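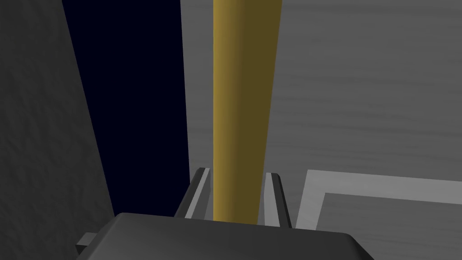 6.3 Recovering from a missed or partial handle grasp

Applies to: Nivska door-opening task set, simulation build 242 and later
Section owner: Rekha Kotian
Last revised: 8 Mar 2026

Use this procedure when a door run stops with the message GRASP NOT CONFIRMED, or when the run continues but the door angle stays at zero. Both come from the same fault. The controller believes the fingers have closed on the handle when they have closed beside it, or on one end of it.

The fault shows up most on lever handles. The Belmonte door model uses a gold lever on a white paneled door, and the wrist view changes a great deal with approach angle. Seen from close in, the lever can fill the middle of the view as a tall yellow bar between the fingers. A small error in depth is hard to see from there.

CAUTION: Do not send a pull or rotate command until the grasp check in step 6 has passed. On the physical arm, pulling with one finger hooked behind a lever can bend the finger mount. Corinne Boateng's team lost a mount this way in July.

CAUTION: Do not carry a corrected pose over to the physical arm until it has passed the full set of simulated runs in step 9.

Before you start

You need operator access to the Jerkbridge console and the log from the failed run. Save the log first. Resetting the scene clears it.

Steps

1. Press Hold. Wait for the status line to read HOLDING. Do not press Reset yet.

2. Export the log and the wrist view. Use the run number as the file name.

3. Open the fingers fully with the Open command. If the fingers do not move, go to "Fingers will not open" at the end of this section.

4. Back the gripper away from the door along its own approach axis, 10 cm. Do not jog sideways first. With the lever still between the fingers, a sideways move will push on it and turn the latch.

5. Check the wrist view for finger overlap. With the gripper open and short of the handle, look at where the lever sits compared with the gap. If one finger covers the middle of the lever and only the ends show on either side of it, the gripper is off to one side and will close on air or on the door face. 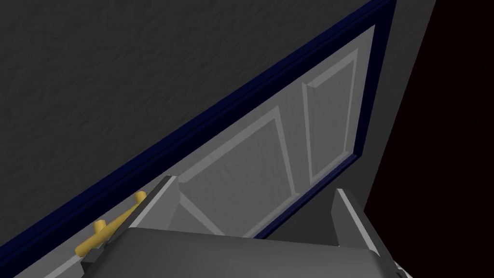 In that case shift the gripper toward the covered part of the lever in steps of 5 mm until the lever sits fully in the gap, then check the view again. Make the shift in the gripper frame. The door often appears on a steep slant in the wrist view, and operators who jog in the world frame tend to move along the door when they meant to move across it.

6. Move in and close the fingers at low force. Read the finger gap on the console. A gap of zero means nothing is held. A gap equal to the lever thickness in the door file is a pass. Anything in between is a partial grasp - open, go back to step 4 and try again.

7. Turn the lever by a small amount and confirm that the latch value changes. If it does not, stop and open the fingers.

8. Save the corrected pose under a new name. Leave the original pose in place so the two can be compared later.

9. Run the door task 7 times from the start position with the new pose. All runs must pass the grasp check.

Note: The wrist view alone does not confirm a grasp. A lever can be between the fingers in the view and still be well beyond the fingertips. Always use the finger gap reading.

Note: If the same door fails again after a corrected pose, compare the handle position in the door file with the one in the scene. Yolanda Dvorak found two door files where the handle had been moved and the grasp target had not.

Fingers will not open

Check that Hold is active and that no force limit is showing. Clear the limit, then send Open again. If the fingers still do not respond in simulation, restart the Gremix gripper service and reload the scene from the saved log. On the physical arm, press the emergency stop, tag the arm out and contact Cletus Castellanos. Do not pry the fingers apart by hand.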